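Reducing Waste in Shared Housing: A Conversation With the Residential Services Office at Gamdale

When the Gamdale residences changed the way household waste is collected two years ago, the Residential Services Office expected complaints. It received them. The office's director, who agreed to speak with this newsletter on the condition that the discussion cover policy and leave individual households out of it, described the first winter as "a period of adjustment for everyone, including us."

Under the earlier system, residents carried mixed waste to a single enclosure behind the east building. The current arrangement separates food scraps, paper and remaining trash, with collection points on every floor. According to the director, 91 percent of households now take part in the food scrap program.

"We had set a lower target," the director said. "The buildings with long corridors came around last, and I understand why. Nobody wants to walk past 20 doors with a dripping pail."

The office studied a similar program at Vostamgate before drafting its own rules. The most useful lesson, the director said, concerned timing. Vostamgate had introduced new containers and new fees in the same month, and residents came to regard the two as one measure. Gamdale kept its fees unchanged for the first year.

Asked about odor, which remains the most frequent subject of letters to the office, the director pointed to the pickup schedule. Food scraps are now removed at 6 a.m. in the summer months — an hour some residents consider too early.

"We have heard from the ground floor on that point," the director said. "The hauler's route begins in Skikport, and we are still discussing the order of stops." 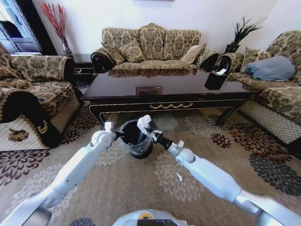 GAMDALE, August — The office is now turning its attention to trash from common rooms, where sorting has lagged behind that of private households. Lounges and reading rooms still rely largely on single bins, and paper is often mixed with everything else.

"People sort carefully at home and then stop when they sit down in the lounge," the director said. "A second bin helps, but it has to be within reach of the first."

A trial of paired bins will begin in the Carbone building this fall. Comments may be left in writing at the front desk, and the office will post its replies beside the mailboxes.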